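Setting up your Starkberg die-cutting machine

214 shares · 6 comments

Before your first card, do give yourself a quiet half hour with the machine and some scrap paper. I know the temptation is to go straight for your best cardstock (I've done it myself, and I was sorry), but a few practice cuts will tell you a great deal about how your own machine likes to be treated.

1. Stand the machine on a firm, level table with the handle hanging just clear of the edge. Press the suction lever down until it clicks.

2. Unpack the plates. You should have one thick base plate and two clear cutting plates. Peel the film from both sides of the clear ones, and be patient with it, as it does like to cling at the corners.

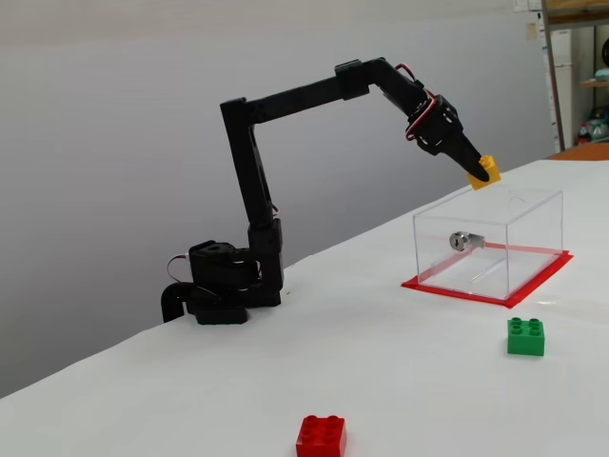
3. Build your sandwich in this order: base plate, clear plate, cardstock, die with the cutting edge facing down, second clear plate.

Note: a scrap of low-tack tape stops a small die wandering. Stick it to your sleeve once or twice first and it will lift away from the card much more kindly.

4. Feed the sandwich in and turn the handle slowly, away from you. A bit of creaking is perfectly normal, and rather alarming the first time!

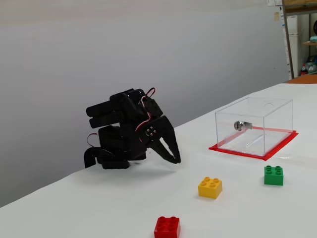

5. If the shape hasn't come away cleanly, send it through again before you change anything. Should it still hold on, add one thin sheet of paper as a shim under the base plate and try once more. Never use more than 4 shims.

Caution: if the handle stops dead, don't force it. Wind it back, take everything out and count your layers. An extra plate is nearly always the culprit.

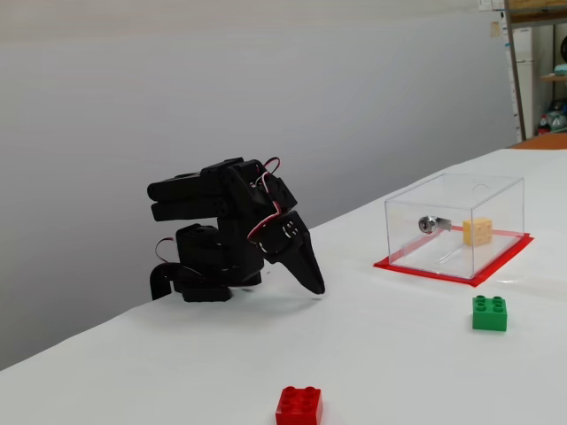

6. For embossing folders, leave out one clear plate and put the folder in with its fold going first. A light mist of water on the card beforehand helps the fibres stretch, particularly with deep patterns like the Terkesach leaf.

7. Turn your clear plates over every so often. They will bow and collect scratches, and that is simply what plates do.

Sorin Dimitrov has put together a chart of plate orders for thicker dies, and you'll find it on page 13.

159 likes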